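[herramientas-huerto] Re: Aceite de linaza o pintura para las herramientas del cobertizo

De: Salvador Vieira
Para: lista herramientas-huerto
Fecha: 16 de octubre de 2025
Asunto: Re: Aceite de linaza o pintura para las herramientas del cobertizo

Vitória Lobo escribió:

> Hola a todos:
>
> En Treltmont hemos vaciado el cobertizo para cambiar el suelo y han salido herramientas que llevaban años detrás de otras. Hay azadas, dos horcas, una laya, varios rastrillos y un montón de mangos sueltos. El hierro está en general con óxido superficial, menos la laya, que tiene picaduras cerca del cubo. Algunas piezas estuvieron pintadas de fábrica y otras las pintó alguien después, a brocha, sin lijar.
>
> Mis dudas son estas:
>
> 1. Para la madera, ¿aceite de linaza crudo o cocido? En el archivo de la lista he leído las dos cosas.
>
> 2. ¿Merece la pena repintar el hierro o es mejor dejarlo desnudo y engrasarlo?
>
> 3. Lingyun Cheng me propone meterlo todo en vinagre un par de noches. ¿Se estropea el temple?
>
> 4. Uno de los mangos de azada está rajado desde la punta. ¿Se puede salvar con cola?
>
> Tenemos 200 euros para todo, contando lijas, aceite y los mangos que haya que comprar. Me gustaría dejarlo hecho antes de las heladas.
>
> Gracias,
> Vitória

Hola, Vitória:

Te contesto por orden, aunque la segunda pregunta es la que da para más.

Madera. Los dos aceites sirven. El crudo tarda muchísimo en secar, y en octubre, en un cobertizo sin calefacción, puede estar pegajoso semanas. El que venden como cocido lleva secantes y en un par de días de tiempo seco se puede coger el mango. Yo uso el cocido, rebajado con un poco de aguarrás en la primera mano y puro en las siguientes. Se da con un trapo, se deja un cuarto de hora y se retira todo lo que la madera no haya tomado. Casi todos los mangos pringosos que he visto lo estaban por no retirar el sobrante.

Antes del aceite hay que quitar el barniz viejo, si lo hay. Con una cuchilla de rascar se va más rápido que con lija. Después, un grano medio para igualar y ya está. No subas hasta el 400: queda muy bonito, pero con las manos sudadas resbala. En el extremo del mango, donde se ve la testa, da aceite hasta que no admita más, por ahí es por donde entra el agua.

Y los trapos, por favor, extendidos al aire libre hasta que se pongan tiesos, o en un cubo con agua. Un trapo con linaza hecho una bola puede prenderse solo. Esto sale cada año en la lista y cada año hay alguien que no lo sabía.

Vinagre. Al temple no le hace nada, porque es cuestión de temperatura y en un cubo de vinagre no se alcanza ninguna que importe. Lo que sí pasa es que el ácido sigue comiendo cuando el óxido se acaba, y una hoja fina olvidada tres o cuatro días sale gris y áspera. Una noche, mirar, cepillar y, si hace falta, otra. Luego se aclara con agua y bicarbonato, se seca enseguida (yo lo hago con un secador de pelo viejo) y se engrasa en el mismo rato. Si lo dejas para la tarde, a la tarde está otra vez naranja de óxido. No metas las piezas con el mango puesto, que la madera dentro del cubo se hincha y luego, al secar, baila.

La laya la trataría aparte. Las picaduras cerca del cubo me preocupan más que las de la hoja, ya que es donde trabaja al hacer palanca. Límpiala bien y golpéala con un martillo pequeño alrededor de la zona. Si suena limpio, adelante. Si suena a cascado o ves una línea, la usaría solo para tierra ya removida, o la colgaría en la pared.

Mango rajado. Depende de hacia dónde va la grieta. Si corre a lo largo, sin salirse por un costado, se abre un poco con una cuña, se mete cola de la que aguanta humedad, se aprieta con sargentos y se deja un día entero. Si la grieta sale en diagonal hacia la superficie, ese mango acaba partiéndose con alguien apoyado encima. Ahí no gastaría cola. Lo puedes serrar y sacar mangos cortos para los escardillos, que siempre faltan.

Para los nuevos, mira la veta antes de pagar. Que vaya recta de punta a punta. Florêncio Magalhães compró una tanda en el almacén de Memon sin mirarlos y devolvió la mitad. El fresno es lo que mejor nos ha dado, y el eucalipto aguanta, pero pesa más de lo que parece en la tienda.

Pintura. En la hoja no pintes nada. La tierra la quita en una temporada, y mientras tanto se te pega el barro en los bordes donde ha saltado. Hoja desnuda, cepillada y con una capa fina de aceite al guardarla. En Drurkska tienen junto a la puerta un cajón de arena gruesa con un chorro de aceite vegetal, y clavan cada herramienta dos o tres veces antes de colgarla. Copié el sistema en mayo y me va bien. La arena hay que cambiarla cuando empieza a oler.

En las partes que no tocan la tierra, como cubos, refuerzos y mangos metálicos, la pintura sí protege, con la condición de que lo de debajo esté firme. El error más corriente es dar una mano nueva encima de la vieja para que se vea decente.

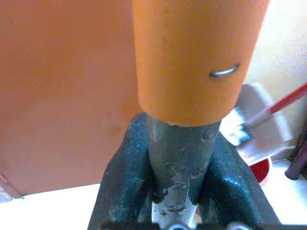
Repintar sin preparar dura lo que dura la pintura de abajo, y para saber cuánto va a durar esa basta con pasar la uña. Si no se levanta nada, se matiza con lija, se desengrasa y se pinta. Con un metal como el de la foto, oscuro y lleno de desconchones, con escamas levantadas a lo largo de la barra, no me lo plantearía: primero rasqueta y cepillo de alambre hasta que deje de soltar, y después los bordes de cada calva rebajados con lija para que no se marque el escalón. También le quitaría la grapa al manguito naranja y lo sacaría si sale sin romperlo, porque pintar hasta el borde y parar deja la zona tapada sin revisar, y debajo de una funda la humedad tarda en irse.

Una vez limpio, imprimación antioxidante en capa fina y dos manos de esmalte. Respeta los tiempos del bote, y si hace frío, alárgalos. Compra el bote pequeño, la pintura para metal se echa a perder abierta y con cuatro azadas no gastas ni la mitad. Mascarilla y guantes para rascar, y plástico en el suelo. De la pintura antigua no sabes qué lleva, así que rascado en húmedo, nada de lijadora, y los restos al punto limpio. En un huerto no quiero ese polvo por la tierra.

Sobre el presupuesto: con 200 euros te llega si no compras más de tres o cuatro mangos. Lo que más se va es en cepillos de alambre malos. Coge uno bueno, de mano. El de taladro va rápido pero pule el óxido en vez de quitarlo si se aprieta mucho, y suelta púas. Gafas siempre, también con el de mano.

Si tienes que elegir por dónde empezar, yo haría primero los mangos de madera, que necesitan días secos, y dejaría el hierro para cuando llueva. El hierro engrasado puede esperar sin pintar todo el invierno.

Dos cosas más que no preguntabas. Cuelga las herramientas con la hoja hacia arriba o bien tumbadas sobre dos soportes, nunca de pie contra la pared con el metal en el suelo nuevo, porque el cemento recién echado suelta humedad durante meses. Y marca cada una antes de volver a ponerla en uso. Nosotros quemamos dos letras en la madera con una punta caliente y desde entonces vuelven casi todas.

Laurinda Bettencourt tiene apuntadas las medidas de los cubos de las azadas antiguas, que no coinciden con las que se venden ahora. Si le escribes con el diámetro interior y la profundidad te dirá qué mango pedir y cuánto hay que rebajarlo. En la ferretería Trirkico los tornean a medida, aunque tardan.

Ya contarás qué sale de la laya. Si puedes, manda el grosor de la hoja a un palmo del filo, que tengo otra parecida y quiero comparar.

Un saludo,
Salvador

_______________________________________________
Lista herramientas-huerto
Para darse de baja, enviar un mensaje vacío con la palabra BAJA en el asunto.
Se ruega recortar las citas al responder.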